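Board index > Letters, Law & Liberty > Campaigns and Cases
Topic: Writing to the ministry about the Mellana poets – does it do any good?

marshlark
23 Mar 2026

Hello all. I've been reading this board for a long while without saying much, so forgive me if I go on a bit now that I've finally sat down to type.

Our letter group has been writing on behalf of Zbigniew Gajewski since last May. For anyone who hasn't followed it, he is the translator who was arrested over the bilingual anthology, the one Brotell Press put out with the blue cover, and who got a six-year sentence for "insulting public institutions." The two poets whose work he translated were charged in the same case, though they were tried separately. The appeal has been put off twice. We've sent 52 letters from our little group, all handwritten, all polite, and we have had exactly one thing back, a printed card from the ministry saying that correspondence had been received and that the courts are independent.

My trouble is this. At our last get-together one of our longest-standing members said, very kindly, that she thinks we're wasting stamps and might even be making it worse for him. She feels the ministry digs in when foreigners write, and that we'd do better to put our energy into his family's rent and the lawyer's bills. I came home and couldn't sleep for thinking about it. I don't want to stop. I also don't want to be one of those people who keeps doing a thing mostly for how it makes them feel.

So I'm asking those of you with more years at this than I have. Do the letters matter? And if they do, who should they go to? 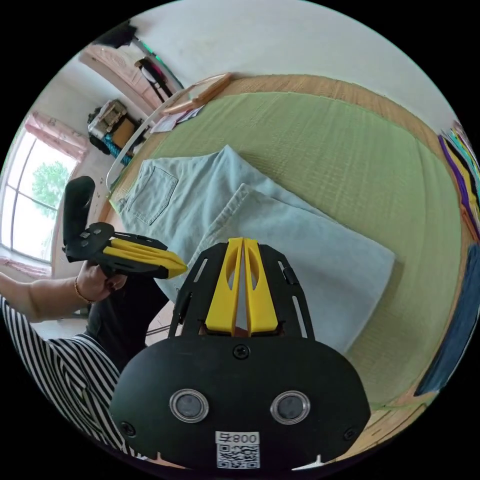 Anyway, thank you for reading all that. I'll check back after supper.

Orchard_Kate
Re: Writing to the ministry about the Mellana poets

Welcome out of the shadows, marshlark! I'm so glad you wrote, and please don't ever apologize for length on this board, you'll put the rest of us to shame.

I've been writing letters on cases like this for 31 years and I have asked myself your question more nights than I can tell you. What I've come to believe is that the ministry is the least important reader you have. A card like the one you got means somebody opened an envelope, logged it, and put a stamp on a form, and that's fine, it's a small chore for them and it should be a chore. But the letters I've been thanked for, years later, were the ones that went to the prison. Even the ones that weren't handed over. A man I wrote to in the nineties told me a guard used to say to him, in a grumpy sort of way, "more mail for you," and then not give it to him, and he said that hearing it was enough to get him through the week.

So my advice is to keep a few going to the ministry and send the rest to Gajewski himself, care of the prison. Keep them dull. Weather, gardens, what's on the stove. No politics and nothing about the case.

ferrylane
Re: Writing to the ministry about the Mellana poets

I'm going to be the sour note, and I say it with real affection for Kate, whose posts taught me most of what I know.

I think your friend has a point. It depends very much on the country and the stage the case has reached. Before a trial, noise can help, because the charges aren't fixed and a prosecutor may decide the thing isn't worth the bother. Once there's a sentence and an appeal pending, the people in charge have put their names to it. A pile of letters from abroad gives them something to wave around at home – look, outsiders telling our judges what to do. I watched that happen with the Ibarra case. The state paper ran a whole column on the "foreign letter campaign" the week before the hearing, and the sentence was upheld. I can't prove one thing led to the other. I do know his brother asked everybody to stop, and that some groups kept right on writing because it was on their schedule.

Which brings me to the question I'd ask first. What does the family want? Has anyone in your group asked them?

Orchard_Kate
Re: Writing to the ministry about the Mellana poets

ferrylane, I was on the Ibarra letters too and I remember it a little differently. The brother asked us to stop writing to the court, and we did, within days. He never asked anyone to stop writing to the prison, and in fact he passed along a list of his brother's favorite subjects (river fish and old trains, bless him). I don't think it's fair to lump the two together.

But you're completely right about asking the family, and I should have said so first.

ferrylane
Re: Writing to the ministry about the Mellana poets

Fair enough, I may be running the two together. It's been a long time. I still say the column did harm, and I still say the court was a mistake from the start.

tobacco_barn
Re: Writing to the ministry about the Mellana poets

Coming in from the dull end of things, I used to do paperwork for a legal aid office and I'd like to put in a word for the embassy. Your country's embassy over there, I mean, and also theirs over here. Embassies keep a count. When an official goes into a meeting with ten names on a list and time to raise two, the count is one of the things that decides which two. Short letters are fine. Put the full name the way it's spelled on the charge sheet, the article he was convicted under, and the date of the next hearing if there is one. I've seen lovely letters, three pages long, that never once gave the prisoner's surname, and there was no file they could go into.

Also, write to your own representative. People skip that because it feels small and local, and it's often the only letter that gets a person to pick up a phone.

On money, the Faltosar Fund has paid legal costs for writers in that region before. They'll take a donation marked for a particular case, but call first and ask, as it has to be a case they've already opened. I sent 100 dollars once for a case they hadn't, and it went into the general pot, which I didn't mind, but you might.

marshlark
Re: Writing to the ministry about the Mellana poets

Oh my goodness, what a lot to come back to. Thank you, every one of you. I read the whole thing out loud to my husband over the dishes.

ferrylane, no, we haven't asked the family, and I felt my face go hot when I read your question. We got the case sheet from a national office and just started writing. There's a sister who has given interviews, and I believe the translators' association in Mellana is in touch with her, so I'm going to write to them tonight and ask them to pass a note along. If she says stop, we'll stop, and I'll tell the group so before anyone buys more stamps.

Kate, I love the idea of the dull letters. We have one member who could write four pages on the subject of her compost without drawing breath, and I think her time has come. Is it all right to mention that we've read the anthology? Or is that already too close to the case?

tobacco_barn, I went and looked at our standard letter and we've been leaving off the article number the entire time. I'm also fairly sure we've been spelling Zbigniew two different ways, depending on who's holding the pen. I'll have that fixed before the next meeting.
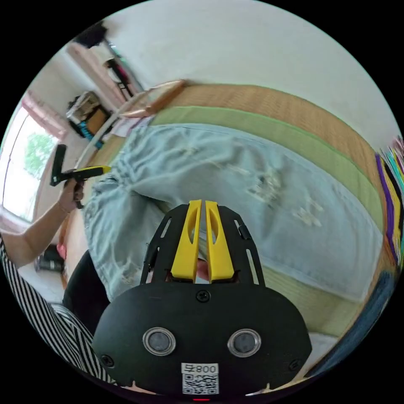

Orchard_Kate
Re: Writing to the ministry about the Mellana poets

I'd leave the anthology out, dear. It's what he was convicted over, and a censor flipping through will stop right there and the whole letter goes in the bin. You can say you enjoy reading. You can say you've been reading some poems lately and leave it at that, and he'll understand you perfectly well. And do number your letters in the top corner! If he ever does get them, he'll know which ones went missing.

ferrylane
Re: Writing to the ministry about the Mellana poets

Agreed on every bit of that, which I think is a first for Kate and me in one thread.

One more thing, marshlark. If the sister does write back, ask her whether cards with pictures are allowed. Some prisons there take plain paper only, and anything with a photo or a drawing on it gets held at the gate. And ask which language. He'll read English without any trouble, but whoever checks the mail may not, and a letter that has to wait for someone to read it can wait for months.

tobacco_barn
Re: Writing to the ministry about the Mellana poets

Seconding the language question. We used to send a short version in the official language folded around the English one. I've still got the template somewhere and can send it by private message if you'd like it, though you'd want somebody to check the grammar.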